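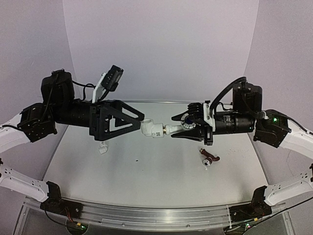
Two robot arms at the Prikel workshop, with a white elbow pipe piece and a valve or tap joined between them.

How does a robot learn to put pipes together?

Think back to when you learned to tie your shoes. Somebody probably showed you, slowly, and then showed you again, and you still ended up with a floppy knot or two (we all did!). Robots need showing too, only they need it many, many more times than you.

At Prikel, a person guides the 2 arms through one small job from start to finish, while the computer saves how every joint moves and what the little cameras see. One saved try is called an example. Last June the team collected almost 101 of them, and each one took 60 seconds.

Why so many? Well, if a robot only ever sees a tap lying in one spot, it may get terribly muddled when the tap is somewhere else. So the people move the parts, turn them around, swap in a different tap, and begin again. Even the clumsy tries can be worth keeping, as long as they are marked as clumsy, so the computer knows which is which.

Next page: What the computer does with all those examples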